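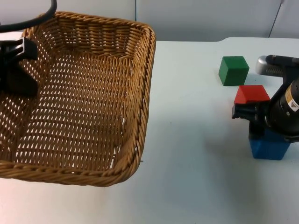

Figure 1. Right arm at the blue block, basket on the left.

My question was pretty simple – does the policy learn to tidy up faster if I mix the block order in the demos? Graça Pacheco and I recorded 75 demos, then trained two versions, Fixed and Mixed. Mixed put the blocks in the basket in 81 percent of test runs, and I was so happy I ran the whole thing again!

Most of the misses were on the basket side. The wrist view only gets a corner of the basket when the arm is far out, so I think the policy was guessing where the rim was (Heino Ots blames my calibration, and he may be right).
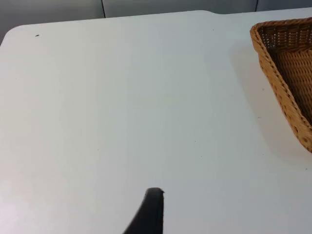 What I'd change

More basket positions, for sure. I used three and I'd want at least five – plus a wider lens on the wrist.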